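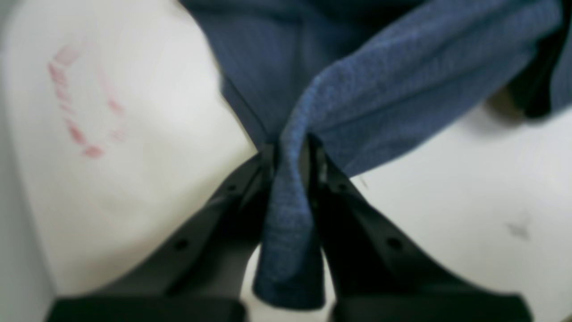 Blue cloth, bunched and twisted.

Winbridge textile reuse depot to take sheets and towels from next month

25/02/2007

Households in Multby and Drurnthorpe will be able to hand in bed linen, towels and curtains at the Winbridge textile depot from next month, after a trial in January brought in more cloth than the sorting room had handled in any month before.

The depot, which is run by the reuse firm Fagundes, has until now accepted only clothing and shoes. During the trial it took household cloth of all kinds and received 1,235 bags, most of them from the two drop-off points in Multby. The firm said about 80 per cent of what came in was fit to be used again in some form.

Cloth in good order is folded and sold by weight to market traders and charity shops. Pieces with small holes or stains go into a second pile and are cut up for cleaning cloths, which are sold in bundles to garages and workshops in the Winbridge area. Anything too worn for that is baled and sent away for shredding.

The firm said the main problem in January was the state in which items arrived. Many bags had been packed tight with cloth that was knotted or rolled, and each piece had to be pulled out and opened up before it could be checked. Knitted fabrics were slower to deal with than flat cotton sheets, as they stretch when pulled and tend to catch on zips and buttons in the same bag.

Residents are being asked to shake items out and fold them loosely before bringing them in. Bags should be tied at the neck but not filled to the top. Household cloth should be kept in a separate bag from clothing, and shoes should be tied together in pairs as before.

Damp items cannot be accepted. A number of bags in the trial had been left outside the gates overnight and were wet through by the time the depot opened, and their contents had to be thrown away. The firm has asked people not to leave anything at the gates when the site is closed.

Duvets, pillows, carpet and foam-backed curtains are also excluded. Single socks and odd gloves can be put in with the household cloth, where they will be treated as rags. Buttons and zips may be left on, but curtain hooks should be taken out.

The sorting room is being rearranged to make space for the extra work. The long bench used for clothing is being moved to the wall beside the loading door, and a second bench will be put in for sheets and towels. Wire cages for the graded cloth will stand between the two.

A grant of £3,000 towards the work has come from the Winbridge waste reduction fund. It will pay for the bench, the cages and a set of new signs at the drop-off points. The remaining cost is being met by the firm.

A new drop-off point is planned for the Drurnthorpe side, in the car park behind the library. At present people in Drurnthorpe have to take their bags to Multby or drive out to the depot. The bank will be emptied twice a week to begin with, and the firm said it would look again at collections in the summer.

Opening hours at the depot stay the same. Leaflets listing what can and cannot be handed in will be available at the depot office and at both libraries before the change comes in.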